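Home | Syllabus | Handouts | Labs | Contact

Irnden Robotics Course
September 7, 2020
Posted by the lab instructor

Handout 2: Nesting Cups

Work in pairs at the Giltimmont bench, each with a hand-held gripper. Take one paper cup at a time and add it to the stack. Close the jaws slowly. A crushed rim counts as a failed attempt.

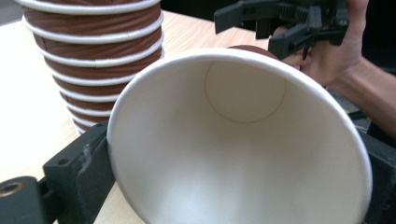
Record 60 attempts per pair and save them in the Flernuder folder. Write down every failure and the grip you used. Swap roles at the halfway point. Logs are due before the next lab.

Recent handouts
Handout 1: Gripper Setup
Reading Your Logs
Shenoy Lab Rules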